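4. Setting up the Pillora voice recorder in a small control tower

This section covers the first set-up of the recorder after it has been fixed in the equipment room. It applies to towers with one or two working positions. For larger sites, see section 7.

Before you start

You will need the site key, the network sheet filled in by the installer and a headset for each position. Tell the duty controller before you unplug any audio lead. Set-up must be done outside published tower hours, or with the standby recorder running.

CAUTION: Do not connect the recorder to the transmit side of a radio. Use the monitor output only.

4.1 Connecting the audio lines

1. Switch off the recorder at the rear and wait for the front light to go out.

2. Plug the tower frequency into channel 1 and the ground frequency into channel 2. If the tower uses one frequency for both, leave channel 2 empty.

3. Plug the telephone line into channel 3. The adaptor supplied by Ustuda is the only one approved for this channel.

4. Push each lead in until it clicks, then label it at both ends.
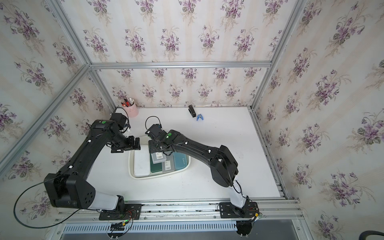 Two black arms side by side on the rail, with violet-patterned walls around the white tabletop.

5. Switch the recorder on. The self-test takes up to 56 seconds. Do not press any key during the test.

Note: If the display shows error 266, a channel is switched on in the menu but has no lead. Turn the channel off or fit the lead, then restart.

4.2 Setting the clock and levels

1. Open Menu, then Time. Choose UTC. Local time must not be used for the recording, even where the tower log is kept in local time.

2. Enter the address of the site time server from the network sheet. At sites without a server, such as Brerport, connect the GPS aerial and choose Aerial as the source.

3. Ask the controller to make a short test call on each frequency. Adjust the level until the bar peaks just below the red mark.

4. Play back each test call. Check that the time, the channel name and the speech are all correct. 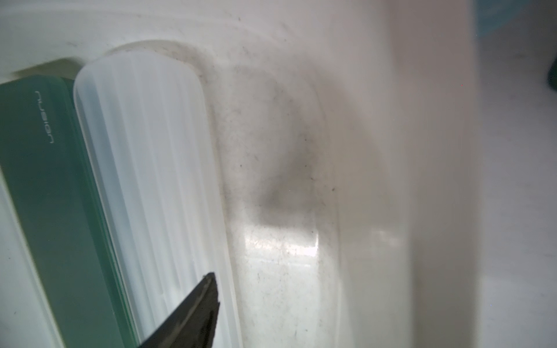
5. Save the settings and remove the site key. The recorder locks the menu as soon as the key is out.

4.3 Storage and alarms

The internal drive holds 540 hours of sound per channel. When it is full, the oldest files are overwritten unless they have been locked. To keep a file after an incident, select it and press Lock. Up to 100 files can be locked at one time.

CAUTION: Locked files are lost if the drive is formatted. Copy them first.

The alarm sounder is set to Low when delivered. If the tower cab is fitted with a Bach alarm panel, connect it to the relay terminals and set the sounder to Off. Test the alarm by pulling the lead from channel 1. The panel should show a recorder fault until the lead is put back.

Record the alarm test in the tower log.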